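February, 2:10 pm. Dish rack notes, wire rack from Fodex.

Still not sold on this rack. The listing says it holds 6 bowls up top, and I doubt whoever wrote that owned any bowls. Plates below, fine. Bowls above, they lean. 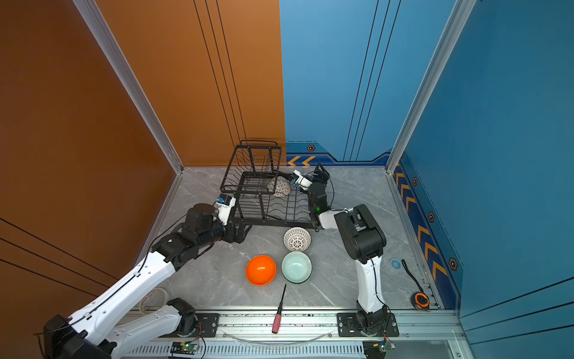
Diamond-pattern bowl in the upper tier, three more on the floor in front.

Lattice bowl next. I expect the holes to catch on the wires. Guerra sheet claims roughly 55 cycles before the coating wears; want to see that myself. Try the lower prongs too.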